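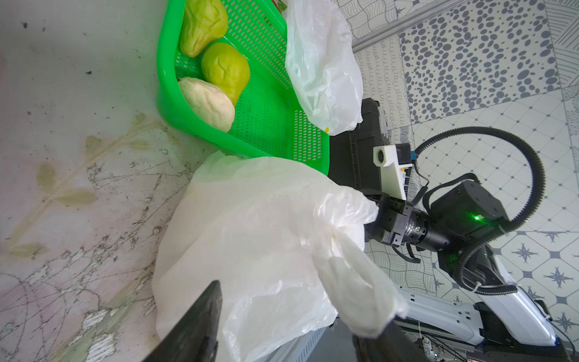

Reading time: 1 minute

Equipment review: Clitix two-finger gripper
June 2018

The Brukden produce handling unit has assessed the Clitix gripper, supplied by Skindusness at £1,971 per arm, for bagging loose fruit and vegetables. The price excludes the wrist sensor, cabling and fitting. Replacement finger pads cost £262 a set and are quoted at 14 days' delivery.

Thin plastic bags are the hardest part of this work, and buyers should test with their own before ordering. 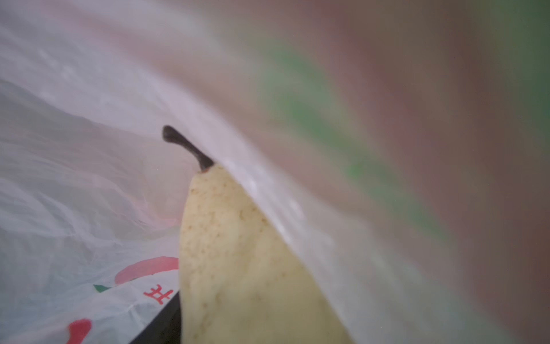 Soft fruit needs a lower grip setting, for which Skindusness charges a further £241. We recommend purchase for single-arm sites, with one spare set of pads included in the first year's budget.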